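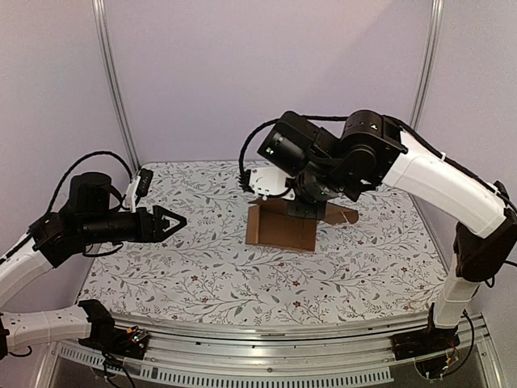
Textilkunde im Haushalt, Einheit 5
Tischwäsche: Muster, Fleck, Falte
Skript zur Vorlesung, Kiều Đàm

Vorbemerkung

Die Ratgeberliteratur zur Tischwäsche ist umfangreich und zum größten Teil nicht geprüft. Ein Tipp wird abgeschrieben, irgendwann steht er in einem Lehrbuch, und dann gilt er als belegt. In dieser Einheit gehen wir einige Behauptungen durch, die Sie in der Praxis hören werden. Wo ich selbst keine Quelle gefunden habe, steht das dabei.

5.1 Bedruckte Tücher

Weißer Grund mit Blattranken in Graugrün und kleinen dunkelroten Blüten ist ein gängiger Typ. Verkauft wird er gern mit dem Argument, das Muster »verstecke Flecken«. Das stimmt nur zum Teil. Ein Rotweinspritzer neben einer dunkelroten Blüte fällt aus zwei Metern Abstand kaum auf. Ein Fettfleck auf dem weißen Grund fällt sehr wohl auf, vor allem bei Seitenlicht, und zwischen den Ranken liegt viel weißer Grund. Wer ein Muster als Fleckenschutz empfiehlt, verwechselt Sichtbarkeit mit Sauberkeit.

Zum Druck selbst: Ob ein Muster gedruckt oder eingewebt ist, lässt sich an der Rückseite meist schnell klären. Blasse oder fehlende Farbe auf der linken Seite spricht für Druck. Auf das Etikett würde ich mich dabei nicht verlassen. Im Übungsbestand liegt ein Tuch von Barbieri, auf dessen Etikett »Jacquard« steht. Drehen Sie es bitte um.

5.2 Größe und Überhang

Im Handbuch Tristberg steht, der Überhang müsse auf allen Seiten gleich sein. Begründet wird das nicht. Bei quadratischen Tischen ergibt es sich bei einem quadratischen, mittig aufgelegten Tuch von selbst. Steht der Tisch an einer Wand oder in einer Nische, ist hinten ein langer Überhang schlicht hinderlich, weil er sich staucht und das Tuch nach vorn schiebt. Messen Sie die Platte, messen Sie den Platz, entscheiden Sie dann.

5.3 Glatt ziehen oder bügeln

Behauptung: Ein feucht aufgelegtes Tuch trocknet faltenfrei. Bei dünner Baumwolle habe ich das gelegentlich gesehen, bei Leinen nie. Auf unbehandeltem Holz rate ich davon ab.
Behauptung: Bügeln bei 200 Grad schadet Baumwolle nicht. Für reine Baumwolle vertretbar, bei kurzer Auflage. Bei Mischgewebe und unbekanntem Druck nein. Von links bügeln, zuerst an einer Ecke probieren.
Behauptung: Stärke hält Schmutz ab. Sie macht das Tuch steifer. Für den Rest fehlt mir ein Beleg, der nicht vom Hersteller stammt.

5.4 Fleckenmittel

Der Test aus dem Kurs in Dristport wird oft zitiert, auch in den Werbetexten von Adik. Gewaschen wurde dort ein einziges Gewebe, ungefärbt. Auf bedruckte Ware lässt sich daraus nichts übertragen. Salz auf Rotwein saugt etwas Flüssigkeit auf, entfernt aber den Farbstoff nicht. Kaltes Wasser und Tupfen von außen nach innen ist unspektakulär und in meinen Versuchen mindestens ebenso gut.

Aufgabe bis zur nächsten Einheit

Nehmen Sie Probe 2937 oder 3431 aus dem Schrank. Bestimmen Sie, ob Druck oder Webmuster vorliegt, und schreiben Sie auf, woran Sie es erkannt haben. Suchen Sie außerdem einen Pflegetipp aus einer gedruckten Quelle und verfolgen Sie ihn so weit zurück, wie Sie kommen. Eine Seite genügt. »Allgemein bekannt« wird als Quelle nicht angenommen.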